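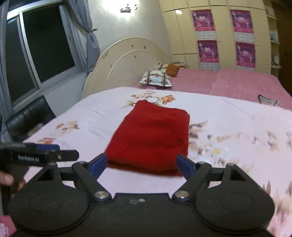 Figure 1. A folded red towel on a large bed.

Housekeeping and Linen Management, Unit 4: Towels, from Purchase to Rag Bag

Welcome back, everyone, and thank you for the kind notes about the laundry visit. I know Unit 4 has a reputation for being the dull one, but I have always had a soft spot for it (I spent my first two years at Drisbridge doing hardly anything but towels!), and I hope some of that rubs off on you.

Weight first

Terry towels are sold by weight, given in grams per square meter and usually written GSM. A towel near 300 is thin, dries quickly, and suits a gym or a pool. At 600 you are into what most guests would call a good bath towel, and at 700 it feels lovely and takes a long time in the dryer. Please don't let a salesperson talk you into the heaviest towel in the book until you've worked out what it will cost to dry it every day of the year. When Beatrice Owino was buying for the Tadetcombe guesthouse she went down one grade across the whole property, and the complaints she was braced for never came.

How many to own

The old rule is three par: one set in the room, one in the wash, one on the shelf. I'd push you toward four if your laundry goes out to a contractor, and a bit more again if there's a holiday in the middle of your busy season. Write your par levels down and date them. Half the arguments I have sat through between front desk and housekeeping were over a number somebody remembered differently.

Color

White is the usual choice, as it can be bleached and every piece matches every other piece. Colored towels have their place, though. Small properties like them for telling pool from bath, or one floor from another. Deep reds and navies can give up dye in the first several washes, so wash them on their own until the water runs clear, keep chlorine bleach well away from them, and buy your spares from the same dye lot if the supplier will let you. Halyna Kostiuk will bring her faded samples to the October session, and they are worth staying late for.

Folding

Fold in thirds lengthwise, then in half, then in half again, with the folded edge toward the guest and the hems tucked behind. If your shelves are shallow, change the fold to fit the shelf. Whichever fold you pick, everybody on the team uses it, including you on the morning when two people have called in sick.

Retiring a towel

Pulled loops can be snipped. Frayed hems can be restitched once. Gray color, a sour smell that comes back after washing, or thin spots you can see daylight through mean the towel goes to the rag bag, with a corner cut off so it can't wander back upstairs.

For next time

Read the Rugemalira case, all of it, including the tables at the back. The property went through about 2000 bath towels and could not say where they had gone. Come with one idea of your own for tracking them, and bring the par sheet you started in Unit 3.

Print this page | E-mail this page

Related handouts
Unit 3: Sheets and Pillowcases
Unit 5: Working with an Outside Laundry
Stain Chart (two pages)
The Rugemalira Case

Drulden Hospitality Program | Contact: Akinyi Shemweta, course office | Copyright Drulden Hospitality Program | Back to top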